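Snack table news from Kilside

I've been meaning to write about the snack table for ages, and as the clocks are about to change and we all get hungrier at four in the afternoon, now seems a good time. The blue and white cloth is staying, by the way! I had it down as a summer thing when I bought it in July, but I've grown very fond of the flowers in the squares and it hides crumbs better than the plain one ever did.

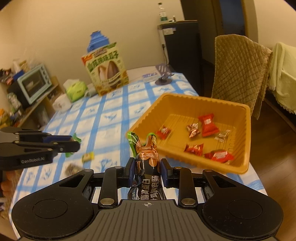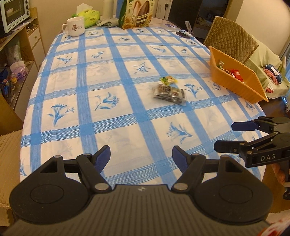

The long table in its blue and white cloth. The orange tray of sweets is in the first photo.

A few bits of housekeeping. Sweets go in the orange tray, please, and the tray goes back in the cupboard at the end (lid on the big tin too, we had ants). Anything savoury is welcome alongside. I tried my first chicken-breast sausage this month, the sort that comes in a black packet with Chinese writing down the front, and I'd happily eat another – very good with mustard, though I may be alone there.

Wrappers are my one grumble. I found three down the back of the radiator and two in the teapot, and I would quite like to know how they got into the teapot.

The cloth gets washed at 40 and dried flat over the banister, which takes an age. If you have a spare one that would fit a long table, do bring it along to the Berkau room and leave it on the shelf by the door. Stripes, spots, anything really, as long as it can stand a bit of spilt squash.

Next top-up of the tray is on 27 Oct 2022. I'm bringing toffees.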